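Moving week, or why I own 4 can openers

Print this post | E-mail this post

Quick one tonight, the internet at the new place only came on Thursday and I have a pile of boxes staring at me.

So. We moved. Toledo to Sturanbridge, one truck, two cars, one very angry cat. The lease on the old apartment ran out in January and the new landlord said we could have the keys early if we painted the back bedroom ourselves. Said yes before asking what color it was. Dark purple. Ceiling too. Three coats of primer and you can still see it if the sun's right.

The kitchen was the worst of it. I had 10 boxes marked KITCHEN and not one other word on any of them. No idea what I was thinking. First night we ate soup out of measuring cups, standing up. Second night found the bowls, lost the soup.

Things I found while packing and had to make a decision on:

Four can openers. Two work.

A waffle iron from my aunt, never plugged in. Donated.

A whole drawer of takeout menus from places that have closed. Kept one (the dumpling place, I was not ready).

A Pumetti coffee maker with no carafe. Why do I have this. Where is the carafe.

My rule was supposed to be if I hadn't used it in a year it goes. Lasted until the first cupboard. Then it was "would I buy it again," which is a better question but a slow one, and by the last night the rule was just whatever fits in the laundry basket comes with us. Do not pack like this. Start with the kitchen, start early, leave out one pot and one knife and a plate each.

The truck was a mess too. Booked it with Omix, confirmation number 2964, I know it by heart because I read it out to somebody on the phone over and over. They had us down for the wrong day. Got it sorted by 2 in the afternoon but then we were unloading in the dark and the sofa would not go around the landing. Dexter Montoya from across the hall came out in his slippers, looked at it, told us to take the feet off. Went straight up. Owe that man a pie.

Extra truck hours plus mileage came to $200 over what I'd budgeted, so no new curtains til spring. Bedsheet is fine. Bedsheet is working.

Anyway the new kitchen. It's smaller but the light is so much better, and theres a window over the sink which I have wanted my entire adult life. Counter space is the problem. One short run by the stove and that's it. I've been rolling out dough on the table and chopping on top of the dishwasher, and wherever I put a board down something else has to move.

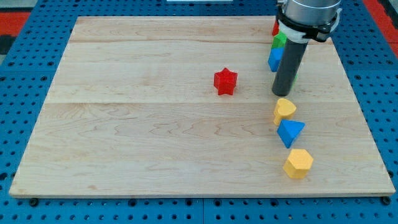

The cat has claimed the bottom shelf of the linen closet and will not be discussing it. She ate on day three, which was a relief. Still hisses at the radiator.

What's left: books, the bathroom stuff, one box that just says MISC (heavy). Also need to change the adress on everything. I did the bank and the car insurance and then ran out of steam. If you mailed me something lately it's probably sitting in Toledo, sorry, the forwarding takes a while to kick in.

Going to bed. If anyone has a trick for getting purple to stay under white paint please leave it in the comments, I'm down to half a can.

Print this post | E-mail this post

Recent posts
Soup for when you can't find the ladle
The cat carrier, round two
What I got for the old bookcase
Giving up on the balcony tomatoes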